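Hagedorn Hand-Held Gripper Kit, evaluation set: README

Version of this file: 10/09/2024
Maintained by: Ditte Juhl, Hurnivside
Second reader: Eulalia Arancibia

Contents
1. What this is
2. The kit
3. What we recorded
4. Folder layout
5. Findings so far
6. Known problems
7. Use and contact

1. What this is

Hurnivside was asked by Mamon to look at the Hagedorn hand-held gripper kit before Mamon decides whether to buy it for its own recording work. Mamon wants to gather demonstrations of people handling household goods and use them to train arms at its Irnau site. This folder holds the recordings made during our review, together with the notes and scripts we used to check them.

The set is small and was made to test the kit. It can be used for training, but that was a second aim, and anyone who wants a balanced set of objects should look elsewhere.

2. The kit

The kit on loan to us was the standard one. It includes the hand-held gripper with its wide-angle camera, a charger, a printed calibration board and the desktop software. The fingers are rubber and ridged on the inside. They can be swapped without opening the housing, and a spare pair comes in the box.

Recording is started and stopped with a button on the grip. Each take is stored on the device and copied across by cable at the end. There is a wireless copy option in the software, which we turned off after the first day because it dropped files.

The list price quoted to us was 3480 euros per kit, with training and shipping charged separately. The quote was valid until the end of April.

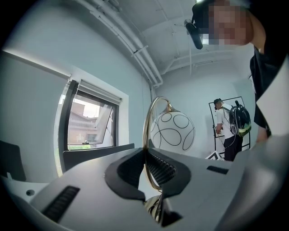
Two people can record in the same room at once, and we did so for much of the review. The software keeps the devices apart by serial number, so the takes do not get mixed up, but the clocks have to be synced at the start of every session. If this is skipped the takes will still open, and there is no warning. The check_clock script in the tools folder will find the fault.

3. What we recorded

The set has 2000 takes, recorded in an ordinary office. We used everyday objects of the sort Mamon listed in its request: table lamps, cups, boxes, folded cloth, bottles and small tools. The tasks are picking up, moving, turning, handing over and setting down.

Nine people took part. Each had a short introduction and ten minutes of free practice before their first take. We did not correct their grip unless the object was at risk, so there is a fair spread of styles in the data.

Each take has:
- video from the gripper camera
- finger opening, logged for every video image
- estimated position and rotation of the gripper
- a one-line task label, in English
- a quality mark of 1, 2 or 3, where 3 is best

Quality marks were given by Eulalia and checked by me on a sample. Where we disagreed the lower mark was kept.

Faces are pixelated in the copy you have. The unpixelated files are held at Hurnivside and are not shared.

4. Folder layout

takes/ one folder per take, named by serial number and take number
labels/ task labels and quality marks, as CSV
calib/ camera calibration for each device
tools/ check_clock, check_pose, export
notes/ session notes, plain text
CHANGES.txt list of corrections

The export script writes to the format Mamon uses at Irnau. It has been tried on Linux only.

5. Findings so far

Grip. The rubber fingers hold thin and rounded parts better than we expected. Metal tube, lamp stems and bottle necks gave little trouble. Folded cloth was harder, as the fingers tend to take one layer and leave the rest. Very flat things such as a sheet of card could not be picked up from a table without sliding them to the edge first.

Comfort. Most people were happy for the first half hour. After that the weight at the front was noticed, mainly by those with smaller hands. We settled on short blocks with a break between them.

Camera. The wide lens takes in most of the room, which helps the position estimate when the object covers the middle of the view. The cost is that straight lines bend a good deal towards the sides. Use the files in calib/ before measuring anything.

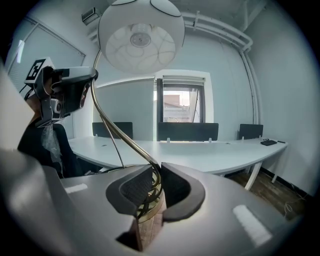 Position estimate. Results were good in a room with plenty of edges and corners. They were worse close to a blank wall, and worse again when the device was turned quickly. Takes where the estimate jumped have been given a quality mark of 1 and left in.

Software. It does the job. The take list is slow to load once it gets long, and there is no way to rename a take after saving. Hagedorn told us that renaming is planned but gave no date.

Support. Emails were answered within a day or two. The printed manual is out of date in places, so use the one on the download page.

6. Known problems

- A few task labels say "lift" where the object was also moved. These are being fixed by hand.
- Finger opening reads slightly above zero with the fingers fully closed. Subtract the offset given in calib/.
- Bright windows wash out part of the picture in some morning takes.
- Handover takes are labelled for the giver only.

7. Use and contact

The recordings may be used by Mamon and by Hurnivside for research and internal testing. Ask before passing them to anyone else. Please send corrections to Ditte Juhl with the take number in the subject line, and they will be added to CHANGES.txt with the next update.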